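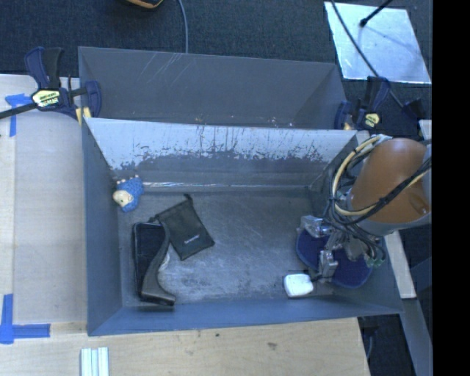
Eine graue Kiste leerräumen – das klingt nach einer Aufgabe für Praktikanten oder für Kinder, denen man ein Eis versprochen hat. Bei Bemo üben sie das seit April, und als ich zum ersten Mal daneben stand, war ich nach einer Viertelstunde so angespannt wie beim Elfmeterschießen. Der Greifer fährt in die Kiste, zögert, tastet sich an einen kleinen weißen Gegenstand heran, und ich ertappe mich dabei, wie ich die Luft anhalte!

Jeder Griffversuch wird aufgezeichnet und landet als Beispiel in einer Sammlung, die intern Jorkitz heißt (warum, konnte mir im Haus keiner so richtig erklären). Gegriffen wird aus einer Kiste, abgelegt in der zweiten gleich dahinter, und wenn die erste leer ist, geht es wieder zurück. Etwa 300 Versuche kommen an einem guten Tag zusammen. An dem Tag, an dem ich mitzählen durfte, waren es 849 in der ganzen Woche, weil montags ein Kabel getauscht werden musste.

Am meisten Spaß macht die Auswahl der Sachen. Ich hatte mit Würfeln und Zylindern gerechnet, irgendwas Ordentliches. Stattdessen liegt da ein kleines blaues Kuscheltier mit cremefarbenem Gesicht in der Ecke, daneben etwas sperriges Schwarzes, glänzend auf der einen Seite und matt auf der anderen. Weiches gibt nach, Glänzendes spiegelt, und Flaches schmiegt sich gern an den Kistenboden. Genau solche Fälle will das Team haben.

Und die Fehlgriffe? Bleiben drin! Ich hätte sie gelöscht, ehrlich eitel wie ich bin. Bei Bemo bekommen sie ein eigenes Etikett und wandern mit in den Datensatz, damit das System auch lernt, wo ein Griff danebengeht. Nach je 100 Versuchen werden die Gegenstände ausgetauscht, und wer gerade Dienst hat, schüttet die neuen einfach hinein. Sortieren ist verboten.

Abends habe ich zu Hause die Krimskramsschublade ausgekippt und mit zwei Fingern probiert, alles wieder einzuräumen. Beim Schlüsselband habe ich aufgegeben.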